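Export orders in Pradska fell for a fifth month in February, and the small metal shops along the canal are feeling it first. Turel, a parts maker, shipped 574 crates, down from 1,000 a year earlier.

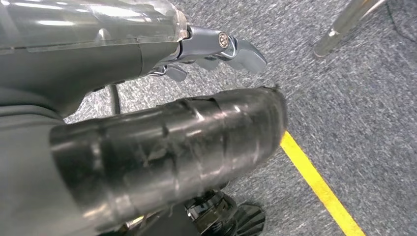

A gripper at the end of a charcoal-gray arm.

Most of the drop came from two overseas buyers who cut their orders after the currency rose. Steel costs went up over the same months.
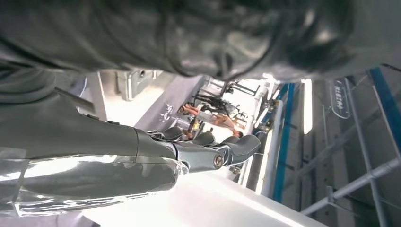 Varghese, the larger rival across town, has held its prices and taken a thinner margin. It has not cut shifts, but overtime ended before the holidays.
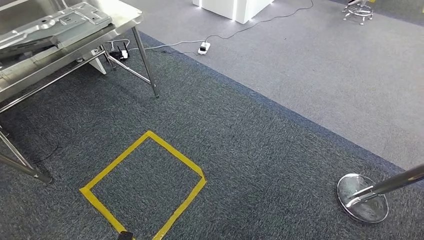 Banks are lending more slowly as well. A credit line that used to clear in a week now takes a month, and Trarance, the local freight company, wants payment up front. 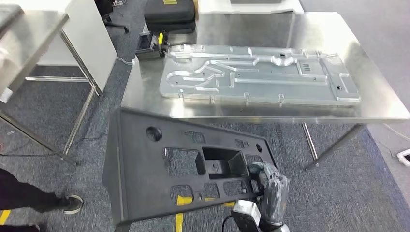 Shirley Bergeron said she expects orders to stay weak until summer, and that the shops with domestic customers will get through it more easily.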